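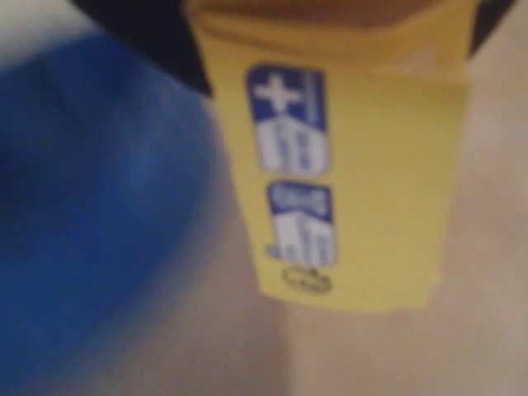 What does a packaging supplier mean by a minimum order?

It is the smallest quantity the supplier agrees to make or sell at one time, and it is normally fixed for each size and each printed design separately.

Handout 4: Buying packaging in small quantities

Read this handout before you start the costing exercise. In the last class we spoke about the three levels of packaging: primary, secondary and transport. Today we stay with the primary level and look at it from the side of the buyer. Students often arrive with a good design and no idea what it costs to order it.

Setup cost and unit cost

Every printed carton has a setup cost. Somebody must prepare the printing plates, make the cutting die and adjust the machine. This cost is the same for a short run and a long run. The unit cost, on the other hand, covers board, ink and machine time, and it grows with the number of pieces.

The price per piece is therefore the setup cost divided by the quantity, plus the unit cost. Draw this as a curve. It falls steeply at the beginning and then becomes almost flat. The minimum order usually sits somewhere after the steep part, at a quantity where the supplier still earns something from the job.

Check the quotation carefully for the die. Some suppliers charge it once and keep it for you, others charge a storage fee each year. If you change the carton by even a few millimeters, you pay for a new one.

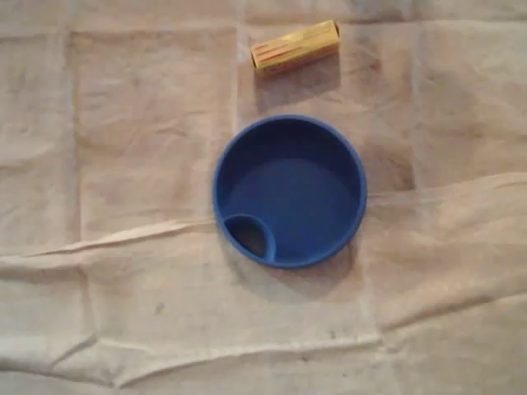

Handout 4, page last changed: Thu 5 August

The Salach case

Salach is a small maker of dry soup mixes in Raltach. It sells two flavors and wants a printed carton for each. Cleron, the carton supplier, asks for a minimum of 2,000 pieces per design. Dahlgren, a local print shop, has no minimum, but its price per piece is much higher and it delivers the cartons flat and unglued.

Many students choose Cleron at once, looking only at the price per piece. Before you do the same, consider the following points.

Salach sells slowly in summer. Cartons ordered in June may still be in the storeroom when the recipe or the nutrition label has to change, and old cartons with a wrong label are waste.

Cleron wants payment on delivery. Dahlgren gives 90 days. For a firm with little cash this difference can be more important than the price.

Gluing by hand takes working time. Put it into the calculation for Dahlgren, also when the owner does it in the evening and pays herself nothing.

There is a third solution which appears in many small firms: one plain carton for both flavors, with a printed label on the front. The carton is then a single design and reaches the minimum more easily. The label can be changed at short notice — it is also one more thing to apply straight.

For the exercise

Prepare a table with one column for each solution. Show setup cost, unit cost, labor, storage and expected waste. Use the price lists from the course folder and say which yearly sales you assume. Then write one paragraph with your recommendation to Salach.

You may work in pairs. Both names must be on the first sheet, and the table must be readable when it is printed in black and white.

Plastic tubs and lids are not part of this exercise. Their mold costs follow the same logic, only with much larger sums, and we come to them in Handout 5.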